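Two Fingers, One Table: A Talk About Choosing a Gripper

When I came to the workshop in Hurthorpe, the engineer was already angry with a cable. She asked me to wait until she had put a new connector on it, and I waited. Then she made tea and we sat down, and she told me that she would speak only if I did not call her work a revolution. I promised this.

She leads the small group at Drudside which compares grippers for customers who don't have time to compare for themselves. Most of these customers pack things: bottles, pouches, boxes, small parts in trays. They want to know what they should put on the end of an arm. "They ask me for the best gripper," she said. "I ask them, best for which shelf? Then they are a little disappointed, and then the real talk begins."

For this season the group compares two types. One is a parallel gripper with hard fingers from Trisley, with small holes for changing the pads. The other is a softer design from a workshop called Trương, which closes more slowly and has wider contact. Before either of them goes on an arm, a person works with a hand-held version and a camera looks down between the fingers. I asked if this is not a strange way to test a robot, to leave away the robot.

"The arm brings its own mistakes," she said. "If the grasp fails on the arm, you have five suspects. The controller was late, the calibration moved, the camera was loose, the path was bad, or the finger is really not good. In the hand I have fewer suspects. I can change the finger in the morning and have an answer before lunch."

She counts every attempt, also the ugly ones. Until the end of September the group had recorded 1,787 grasps, and 619 of them were with the hard fingers. The soft ones have more because they were harder to understand. She doesn't like to make a percentage from this too early. "A customer hears a percentage and he stops to listen," she said.

I wanted to know why the recordings begin with the fingers open and the object far away. It looked to me like lost time.

"No, this part is very important for us," she answered. "The approach tells you how the person chooses. Do they come from the side, do they turn the wrist, do they slow down? If you cut the approach away, you only have the closing, and the closing is the easy half."

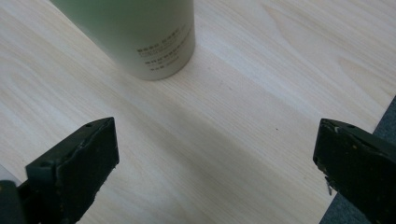
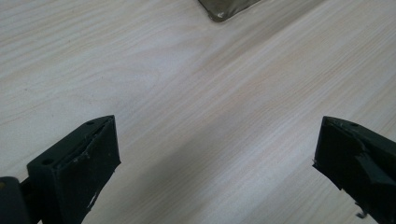

We spoke then for a long time about wear. I had expected that she would change the fingers as soon as the coating begins to go, but her opinion is different. A new finger is always a little flattering, she explained. It has clean edges and the surface is the same everywhere. After some weeks in a real plant it will have scratches and dust on it, so she prefers to have part of the test with fingers that already had a hard life. The rule of the group is that a pair is inspected after every 100 grasps, and it is replaced only when the shape has changed and not when the color has changed.

"I had one customer who sent me a photo of his gripper and asked if it is broken," she said. "It was only dirty. But he had stopped the line for it."

The choice of camera was a longer fight. Her group tried a wide lens first, and everybody liked it because you could see the whole table. But the objects became small, and the print on a label became only gray lines. With a narrower lens the label was better, but the fingers went out of the picture exactly in the moment of contact. At the end they returned to a wide view and moved the camera closer to the hand. It is a compromise and she calls it one. Reflections on the table top are still a problem, mostly in the late morning, when the window side is too bright. A matte cloth would help, but customers have shiny tables too, and so she left the wood as it is.

And the controller? Here she became careful. The Trisley gripper answers fast, with a delay of almost 30 milliseconds in her own measurement, and the Trương one needs clearly longer. For a stiff bottle this doesn't matter much. For a thin pouch that slides away when you touch it, she thinks it will matter, but she has not enough data to say it in a report. "Ask me in spring," she said.

Before I went, I asked which one she would buy with her own money. She looked at the two cases on the shelf and thought about it longer than I expected. "For bottles, the hard one. For the rest I would rent first." Then her phone rang, it was somebody about the connector, and I found the way out alone.

Comments (3)

gearbox_mum
Nice to read an interview where somebody admits the camera was a fight. We had the same with the wide lens and went back two times.

plainbearing
Is the delay measured from the command or from the first movement? It makes a big difference, and I would like to see it in the text.

oldfitter
Agree about the worn fingers. Our test pair looked perfect and the line pair never did, and the results were not the same - took us a whole summer to see why.

Shared 30 times

Contact | Copyright, all rights reserved | Back to top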